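Plellumby Reptile House, back rooms
Safety check, venomous and quarantine side
August 22, 2026
Done before opening. Comments as I went, sorry for the scrawl.

1. Outer door, self-closer. OK. Slow on the last inch, needs a drop of oil.

2. Inner door, lock and viewing panel. OK. Panel wants a clean, you should be able to see the whole floor before going in and at the moment it's smeary low down.

3. Key log against hooks. FAIL. Key 28 signed out, not signed back. Was on its hook all along. Sign the book please.

4. Cage locks, adder row and viper row. OK. All tried by hand. Bottom hinge on Ojo's cage stiff, not loose. Watch it.

5. Cage labels match animals. OK bar one. Zilov's card still says the old cage. Move it today.

6. Hooks, tongs, tubes. Long hook has a bent tip, taken off the wall. Two good ones left. Order another before the November moves.

7. Shift boxes. Lids fine. One latch held with tape, not acceptable, box binned.

8. Heat mats and stats. OK. Probe in the python quarantine tub had slid out from under its tape, so the mat was runing on. Refixed, checked again an hour later, reading right.

9. Temperature log PC. Still off. Readings on paper until it's back, sheets in the red folder.

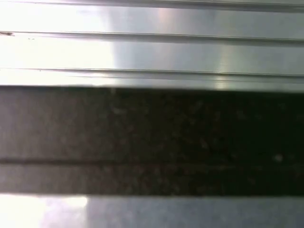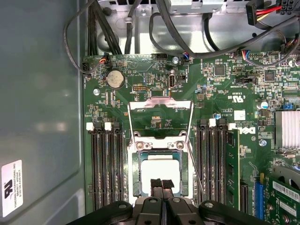
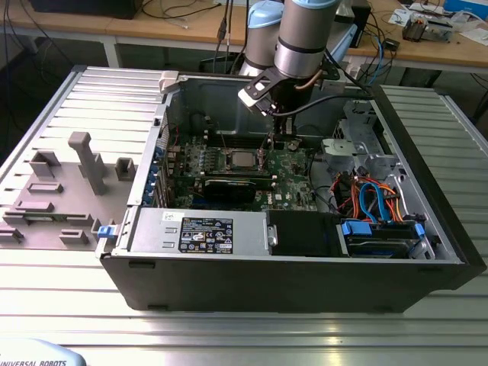
Reply from the day desk: paper is fine for the heat readings but the night figures were missing twice last week, and we can't tell a cold cage from a forgotten one. Could the late round write something in every box, even if it's just a dash and initials? Also the red folder keeps walking off to the kitchen.

Noted, will tie the folder to the bench.

10. Antivenom fridge. OK. Temp in range, stock matches list, batch 1684 is the next to expire so use the sheet to reorder. Nothing else to be kept in there. Found a yoghurt.

11. Bite alarm. Tested, heard at desk and in the yard. Not heard in the feed store with the freezer going. Needs a second sounder, asked for before, job no. 258.

12. Bite cards, one per cage, on the front. OK. Phone number on the older ones is out of date, reprint the lot.

13. Floor, drains, gaps under doors. Drain cover lifted at one corner, screwed down. Brush strip on inner door worn, a hatchling could get under. Do this first.

14. Mundoser misting line. Small drip at the joint, tray under it for now. Wet floor sign out. No sockets near it.

15. Rodent freezer. OK. Frosted up, defrost when stock is low. Up to 151 mice in there, plenty.

16. Lights, emergency light. Main OK. Emergency one dim after ten minutes, battery probaly.

Still open: 3, 5, 9, 11, 12, 13 (brush strip), 14, 16.
Two people in for any cage opening till the brush strip is done.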